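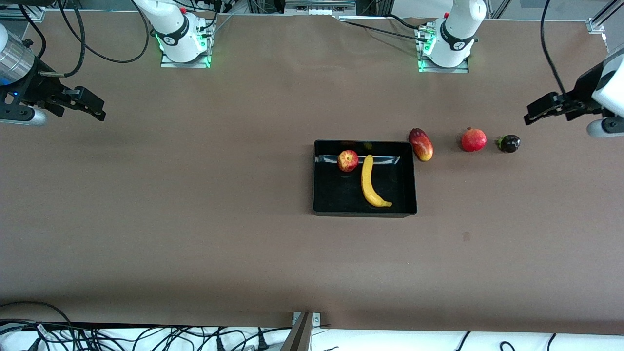 Nakpan countertop paper, 53 inches wide, sold by the roll. Covers prep tables, craft tables, market stalls, school lunch counters, whatever you need kept clean. Smooth finish, no pattern, nothing to fight with what you set on it. A brownish-taupe shade like this one sits quietly under a black tray, and a yellow banana or a small red apple still shows up bright against it. Good if you take your own photos for a menu or a shop page.

Color: Taupe. Also in Slate and Oat (Oat back in stock in March, we hope).

Sizes
Short roll, 10 yards
Long roll, 53 yards
Cut sheets, pack of 2, folded once so expect a crease

How to use it
Roll out, let it sit a few minutes to relax, tape the underside. Low tack tape only. Cuts clean with a box knife or plain scissors. Don't pull it tight across a corner, it will tear. Fold it like gift wrap.

Spills: blot, dont rub. It's uncoated on the back so standing water will get through eventually. Oil leaves a mark. For greasy food put down parchment or a tray first. Not for use near open flame or under hot pans.

Is it food safe? Fine for whole fruit, wrapped items, bread in baskets. For cut food or anything wet use the Nisent liner, sold seperately.

Will it match my last roll? Close. Shade shifts a little between batches. Doing a long run of tables, order it all at once and put a note on the order.

Shipping
Goes out from our Wandemcombe warehouse. Orders in by 2 p.m. leave same day. Long rolls ship in a tube and the tube is heavy, get help on the stairs. Local pickup at the Vusevdale counter, bring your order number.

Returns: unopened rolls only. Dented tube, crushed ends, send us a picture before you unroll it and we'll replace.

In stock: 2,636 short rolls. Long rolls low, call first.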